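Workshop notebook, Skornlow clubhouse and villas
October, just after lunch

Kettle on, boots off, and a few notes before I forget everything Sulastri told me on the walk round. We did the whole loop from the gate to the practice green, which took far longer than it should have because I will stop and look at things. The sample plot by the lake villas is coming on nicely! The Gelura turf has knitted together well on the shaded side, though I'm less happy with the strip along the buggy path, where it looks thin and a bit sorry for itself.

Mixed the second batch of path surfacing for the terrace walk. Same recipe as the Brurgate job, 190 of the pale grit to 142 of the dark (kilos, for whoever reads this next), and I think the colour is lovely — warmer than the show villa, a touch like wet sand. Hafiz would like it darker still. I have left two trays on the windowsill so we can both go and squint at them in the morning light.
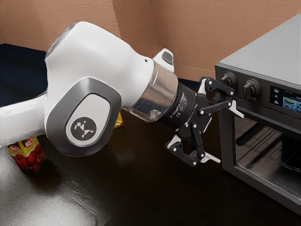
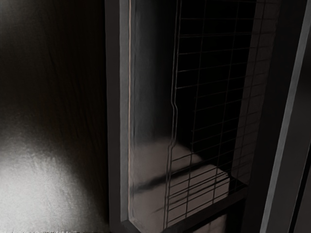
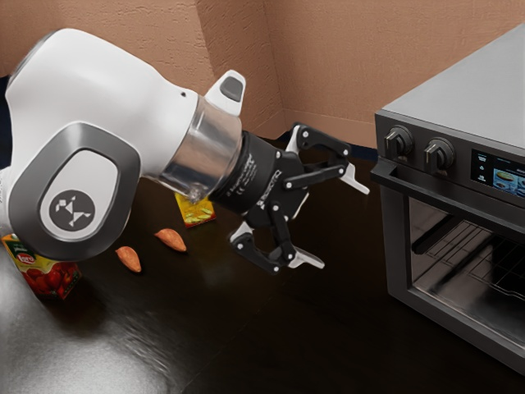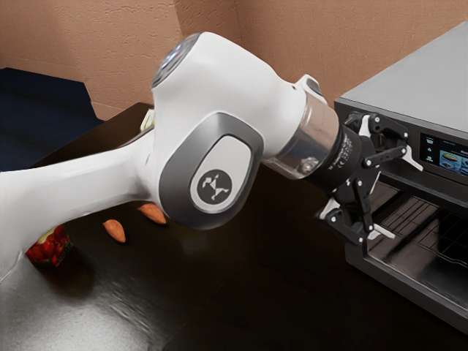

Kwesi Amissah read the above over my shoulder and would like it written down that the thin strip is a watering fault and the turf is perfectly good. He says the sprinkler heads by the buggy path were set for the old layout, before the villas moved back from the water, and half of what they throw lands on the tarmac. Fair enough, Kwesi, and I'll go and look at them with you before we order any more.

On ordering, Hartono have quoted for 2000 square metres and again for 3000, and the larger one would let us carry on behind the tennis courts in the same delivery. I'm tempted, but I do want to see the drainage there after a good downpour first. Lempi has the old plan of the pipes somewhere, and it would be a great help to have it out on the bench.

Still to do: label the trays, ring Hartono back about pallets, ask Amirul if the gate can take the long lorry or whether we unload on the road again. Also my tape measure is in somebody's van.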